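Makers & Workshops | Long Reads
8 min read
231 shares | 100 comments

The Robot Arm That Lives on My Laptop (For Now)

I had been a member of the Bivley workshop for two winters before I admitted what I really wanted to build. Everybody else had sensible projects. There was a canoe going together along the back wall, and somebody had been rebuilding the same lathe since before I joined. I wanted a robot arm that could clear a table.

Not a big table! Just my own, after dinner, one dish at a time. I'd already named the project Pryor and bought a notebook for it, so there was no backing out.

My first Pryor was a disaster of 3D-printed brackets and hobby servos. It could lift a sponge on a good day, and on a bad day it would shiver for a minute and then punch the bench. I burned through $400 in parts (and one very nice desk lamp) before a fellow member sat me down with a coffee and asked why I was testing everything on real hardware. Had I thought about doing it in simulation first?

I hadn't. I thought simulation was for people with lab coats and grant money. But the workshop has an old gaming PC in the corner that we call Dekard, mostly used for laser cutter files, and it turned out to have a graphics card just strong enough for the job. I spent most of February in front of it, in my coat, with the space heater pointed at my shins.

If you've never set one of these up, the first week is mostly furniture. You pick an arm model, you give it a base, and then you find out that it has nothing to stand near and nothing to pick up. So you build a room. I got completely carried away with this part. I could have used a plain gray box and been done in an hour, but I wanted a place I'd enjoy looking at night after night, so I went hunting for floor textures and tried on about every tile pattern I could find. I wanted a round table, too, like the one at home.

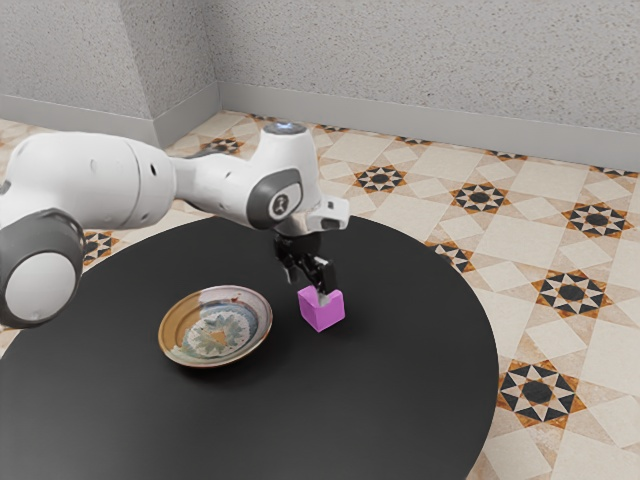
Then came the grasping, and that's where my evenings went. My rule was that Pryor had to handle a cube before it was allowed anywhere near the dishes. A cube is friendly. It has flat sides, it doesn't roll away, and if you come straight down on it with two fingers you have a fair chance of getting hold of it. A plate is a whole other animal – it's low and wide, and there's not much to grab except the rim.

Even the cube gave me fits. In my first version the fingers closed so hard that the cube shot across the room like a watermelon seed, and I laughed until the canoe people came over to look. After that I had the opposite trouble, where the gripper closed politely and came up with nothing. I'd set the friction too low. It was one number in one file, and it cost me three nights.

I ran my first proper test in batches of 100 tries, with the cube dropped in a slightly different spot each time. I wrote the misses in the notebook by hand, which the younger members find hilarious, but it's how I noticed that nearly all of them happened when the cube landed turned at an angle. The wrist wasn't rotating to match. I'd simply forgotten to let it! Once I fixed that, things got a lot less embarrassing.

What I've come to love about working this way is how cheap the mistakes are. When Pryor slams into the tabletop, I hit reset and go get a snack. I've gotten braver with it, too. I try dumb ideas on purpose now, just to see what the arm does with them, and a couple of those dumb ideas are still in the code.

I do miss the noise, though. A real servo whines and strains and you can hear when it's unhappy. On Dekard everything moves in perfect silence, and I'll be leaning toward the monitor like I'm trying to hear it think.

The plan from here is to build a second physical arm, smaller than the first, with a gripper kit from Prudo that's been sitting unopened on my shelf. I know it won't behave the way the simulated one does. Everybody at the shop has warned me about that, some of them with real relish. I've cleared off a bench and put the good lamp in another room, and the box gets opened on Saturday.

Filed under: Robotics, Home Builds, Shared Spaces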